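Banknote Sorting Clerk, part-time (Zimville) 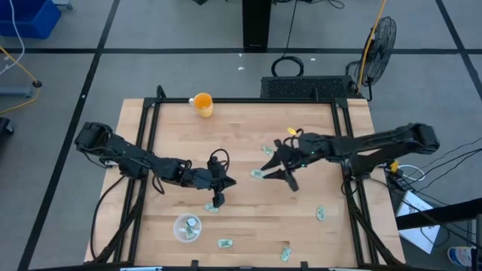

Clukard is hiring two clerks for its paper handling room in Zimville. Duties: pick up loose bills from the table one at a time, place them in the bowl, and log each batch of 100. Shifts run 8 to 12, weekdays. Good close vision and steady hands required; cash office experience preferred. Training is paid. Send a resume to Morag Aitken, Staffing, by Wednesday, December 14, 2022.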